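Workshop Tips: Bench Rules for a Small Arm and a Picking Bin

These notes cover a single arm working over an open bin on a wooden bench. They were first written for the shared shop at Kumine and have been revised twice, the last time in May. They assume the arm is already bolted down and that its emergency stop has been tested. They do not replace the maker's manual. Where the two disagree, follow the manual.

Bench and footing

Mount the arm to its own support and leave the bench top for the work. A bench that carries both will shake when the arm stops short, and the bin will creep toward whichever side is lower. Check the top with a long level before the bin goes down. A folded card under one leg is not a repair.

Mark the reach of the arm on the bench with tape. Use one color for this and for nothing else. The mark should show the farthest point the tool can touch with the wrist straight, plus a hand's width. Replace tape when the corners lift.

Sheet stock may be stored flat on the bench if it lies outside the bin and the arm has no programmed move over it. Leave the protective paper on acrylic until it is needed. Bare acrylic scratches when a cable drags across it.

Securing the bin

A loose bin is the most common cause of missed picks. The arm is taught where the floor and walls are, and a shift of a finger's width puts the tool into a wall.

Use clamps with soft tips. Test each one by pushing the bin firmly by hand from two sides. If anything moves, reclamp and push again. Handles that stand above the rim count as part of the bin for clearance purposes, so add their height to the safe travel height before the first run. Kohei Katayama's rule at the Bogale shop was to raise the travel height first and fit the clamps second, and we have adopted it.

Dividers need the same check. A divider that leans can be pushed farther over by a wide tool. Run the tool down the divider at the slowest speed, with one hand on the stop, whenever a bin is changed or a divider is refitted.

What may go in the bin

Mixed household and shop items are good test pieces. Pick things that differ in shape and finish: something round, something flat, something with a lens or a shine. Keep out glass, open blades, anything under pressure, and cells or batteries of any kind.

Long thin strips need care. They ride up on the tool and can end up across the cables. Lay them along a wall, clear of the middle of the floor.

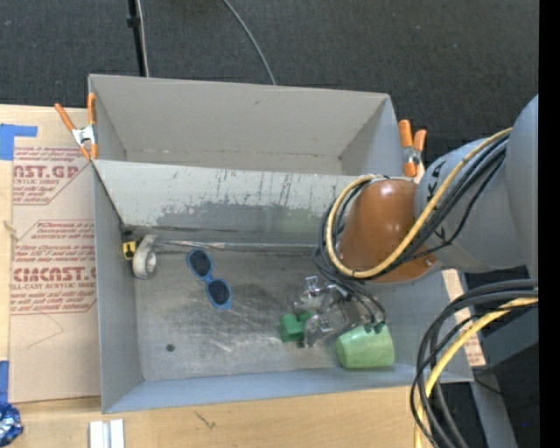
Take out any piece that has cracked or begun to shed. Chips on the floor of the bin get under flat items and change the height at which the tool meets them. Wipe the floor with a damp cloth at the end of each session and let it dry before items go back in. Scuffs are acceptable. A gouge that catches a fingernail is not, and the bin should be turned or replaced.

Cables and air lines

Cables fail at the bends. Tie the bundle to the arm at each link, with enough slack at the joint for the full turn in both directions. To find the right slack, move the joint by hand to each end of its travel with the power off and watch the loop. It should never go tight and should never hang lower than the tool.

- Keep thin tubing on one side of the tool and do not cross it over the fingers.
- Use hook-and-loop straps where possible. Plastic ties pulled tight will mark the jacket.
- Trim tie ends flush.
- Route floor cables away from the side where the operator stands.
- Inspect every bend on Thursday, before the first run.

We log cycles between cable changes. The first set on our bench went 1374 cycles before the jacket split at the wrist. The second set, with a wider loop, was changed at 2931 with no visible damage. We now change at 1508 or at the first sign of whitening on the jacket, whichever comes first. The number is our own. A heavier tool or a faster program will need a lower one.

Speed and hands

No hands inside the tape while the arm is powered. This includes quick reaches to turn over a fallen item. Stop the arm, wait for the brakes to click, reach in, step back, restart. The whole routine takes less time than resetting after a collision.

Teach new moves at the lowest speed setting. Raise the speed in small steps and run ten clean cycles at each before going on. Do not raise speed and change the load in the same session. If a pick fails at the new speed, you will not know which change to undo.

Eamon Kinsella asked us to add a note on sleeves. Roll them above the elbow or button them at the wrist. Remove lanyards. Tie back hair before the power goes on.

Housekeeping

Clear wrappers, offcuts and spare fittings from the bench before each run. Foil deserves special mention: it throws bright spots that confuse some vision systems, and it conducts. Keep a small lidded can under the bench for it.

Tools go back on the wall. A block or spacer that must stay on the bench should stand outside the tape and be written on the run sheet.

Run sheet

Keep a paper sheet at the bench even if the software keeps its own log. Record the following for every session:

- operator and start time
- bin fitted, and clamp positions if changed
- items in the bin
- top speed used
- cycle count at start and finish
- any stop, with cause if known

File the sheets by bin. When a bin reaches around 1000 logged cycles, remove it, check the walls for cracks near the clamp points, and refit it turned end for end. The Starnero pattern bins have an even rim and can be turned without reteaching. The Ernetia ones have a thicker lip on one side and cannot.

Changes to these rules

Write proposed changes on the back of the current run sheet and initial them. A change to travel height, stop position or tape marks takes effect only after a second person has repeated the slow run.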